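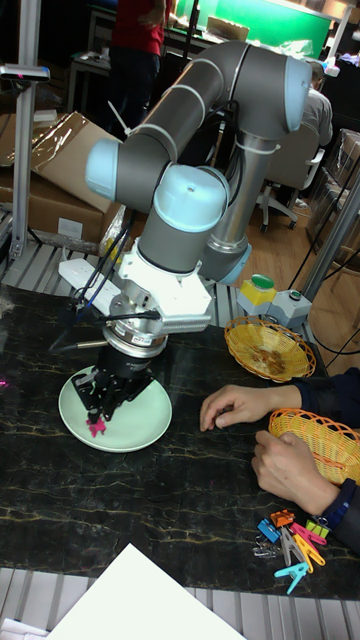 Can a two-finger gripper hold something as narrow as a clothespin without crushing it? Usually, if the force limit is set low and the fingertips meet flat along their full length.

plenddale_bench
Trying the Coste fingers against the Riston set on small parts. Same arm, same program, release over the plate. Coste: 190 attempts, 3 slips. I did not log the Riston run as carefully and will redo it. My impression is that the Riston pads grip better but leave the part rotated.

offset_zero
Which force setting? Without it the slip count says little.

plenddale_bench
Lowest the controller accepts. Speed was the same for both.

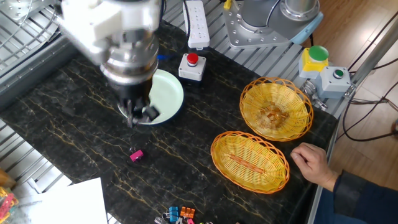
stavlow7 disagrees with the whole comparison – most slips on parts this size come from the approach angle, and the pad material hardly matters. Fix the angle at 90 degrees to the table and run both again.

plenddale_bench
Angle was already fixed. The wrist pose is taught and the camera only corrects x and y.

stavlow7
Then your yaw is uncorrected, and a part lying diagonally gets pinched at the corners. That would explain the rotation.

offset_zero
Partly. I had the same fault in February with yaw correction on. Worn pads. More than 835 cycles on one pair and they had gone shiny. 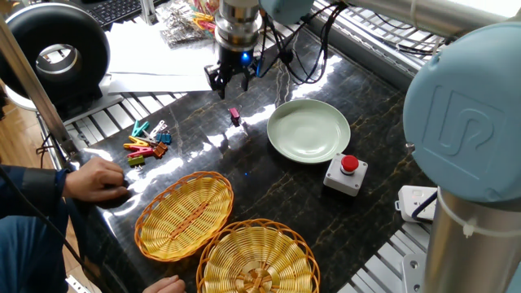 Should the camera be calibrated again after a finger change? Only the tool center point needs redoing, as long as the camera is fixed and has not been moved.

stavlow7
I would still check two corners of the table. It takes a minute.

plenddale_bench
Will do. New pads on both sets, yaw on, and a proper log for the Riston.

Last updated: June 22, 2023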